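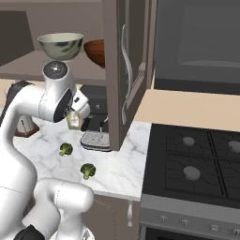 Figure 1. Kitchen render: white arm and small pale-yellow bottle at a marble worktop.

Does a share in a racehorse buy what the brochure says it buys?
Project report, Consolacion Espiritu
Submitted 2019-04-27

1. What I set out to check

Shared ownership of racehorses is sold with two promises. The first is that ordinary people can afford it. The second is that they will feel like owners. I wanted to test both against the paperwork, so I asked for the joining packs of four small syndicates, which I call Kamik, Iller, Marquez and Testa. All four sent them. Only Testa included the full members' agreement without being asked twice.

2. Cost

Kamik advertises a share at 500 pounds, and that figure is in large type on its first page. The monthly training charge is on page 14. Anyone who reads as far as page 14 will find that the charge can be raised "in line with yard costs", with no upper limit given. I wrote to ask how often it had gone up. The reply told me how well the filly was working.

Iller asks for 659 pounds and says this covers everything for one season. Its agreement then leaves out vet's bills for surgery, travel to any course more than a day's return trip away, and entry fees for "major" races. The word is not defined. I would not call this all-in, though Iller does.

Marquez and Testa both charge a lower joining fee and a higher monthly one. I found these easier to follow, but a member who leaves early gets nothing back from either.

3. What the member owns

I had expected this part to be simple. In the Kamik and Marquez agreements the member owns no part of the horse. The horse is leased, and the share is a right to a slice of any prize money while the lease lasts. Testa members do own a part, and are paid if the horse is sold. Iller's wording could be read either way, and two people I showed it to read it differently.

A Marquez horse can have up to 80 members. With that many, owners' badges on race day go by ballot, and the pack admits this in a footnote.

4. Results claimed

Every pack lists winners. None lists the horses that never ran. Marquez quotes a strike rate but counts only horses that reached the track, so I have left it out of my comparison.

5. Weak points in my own work

Four packs is a small sample, and I chose syndicates with websites I could find easily. I spoke to members at one stable open morning in March, where the people who turned up were likely to be the contented ones. They were friendly, and most said they never expected their money back. I can't tell from that whether they had understood the terms when they signed.

6. Findings

The first promise holds only for the joining fee. The second depends on the syndicate, and Testa comes closest. I would want the monthly charge printed beside the share price, and a plain statement of whether the horse is leased or owned. Kamik has been sent a copy of section 2 and has not yet replied.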